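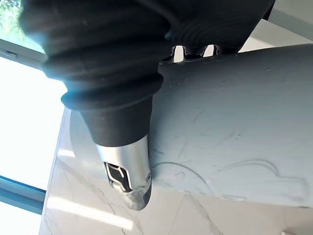 Figure 2. Gripper finger with a black ribbed cover and a rounded metal fingertip.

4.2 Why the dull shares moved most

The preceding section sorted the sample into quiet and lively shares using the labels that brokers themselves supply. We now turn to what happened when those labels met the data, an encounter that did the labels little good.

Our sample holds 51 small companies quoted on the Bodo exchange, each followed through 1305 trading days. Twelve of them carried the tag "defensive" in the Brokevow handbook for the entire period. The handbook defines a defensive share as one "suitable for the patient holder", a phrase that has survived every edition and has never, so far as we can find, been tested on a patient holder. We keep the tag as given. Changing it to suit our results would have been easier, but we would then have had less to write about.

For each share we measured the gap between the day's highest and lowest traded price, divided by the closing price. Days with no trades were left out. This last choice matters more than it may seem. A share that does not trade has a perfectly flat price, and a good deal of the calm reported in earlier work on small exchanges comes from counting these days as evidence of good character. A parked car is also very steady on corners.

Once the empty days are removed, the defensive group shows wider daily swings than the rest of the sample. The difference holds in rising and falling markets alike, and it does not depend on any single company. Dropping Rotich, a maker of animal feed with a habit of announcing its results late in the afternoon, narrows the gap but leaves its sign unchanged. Dropping Tedeo, which both handbooks in our possession describe as "solid", narrows it further, and for the same reason: when somebody finally wishes to sell a solid share, there is seldom anyone standing opposite.

We considered three explanations. The first is company size, which does little once turnover is taken into account. The second is debt. Here the signs are at least the right way round, though the effect is small and we would not wish to defend it in front of an accountant. The third is ownership. Most defensive shares in the sample are held by a few long-standing investors who rarely sell, so the number of shares that can change hands on a given day is tiny. A modest order then moves the price a long way, and the next modest order moves it back. The investor who looks once a year sees nothing. The investor who looks at lunchtime may need to sit down.

It follows that the answer depends on how long one holds. Over yearly periods the defensive group regains some of its reputation, and its returns are no more scattered than those of its livelier neighbours. Over days and weeks it is the riskier of the two. Readers who find this unsatisfying are referred to the handbook, where the question does not arise.

Two cautions apply. Prices were collected up to 02/04/2018, and the exchange altered its opening auction in February of that year, so the final weeks are not strictly comparable with the rest. We also lack records of orders that were entered and withdrawn. The next section repeats the exercise using quoted spreads in place of daily ranges.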